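Visit to the Grustau test kitchen, March

The Grustau site packs dry breakfast goods for three labels, Estrella being the largest. Nestor Manalo took our group through the packing hall first, then the test kitchen, where finished packs are tried under ordinary table conditions.

Place settings there are domestic: woven placemat, patterned bowl, tumbler, a piece of fruit, toaster at the back. Cereal is poured straight from the bag. Panel members note how the corner opens and how evenly the pieces leave it.

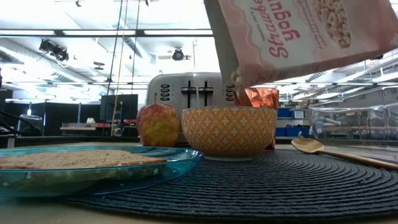

The pour sheet has a line for crumbs on the table and another for pieces that miss the bowl. A full session covers 90 pours. Bag film comes from Proltex in 200 m rolls, and each new roll is sampled before release – a rule Manalo brought over from the Bestetov plant.

Discussion afterward was mostly about seal strength. The narrow corner opening slows larger pieces, and a wider one had been trialed at Bestetov. Results were not available on the day. The tour ended at the loading dock at 3 p.m.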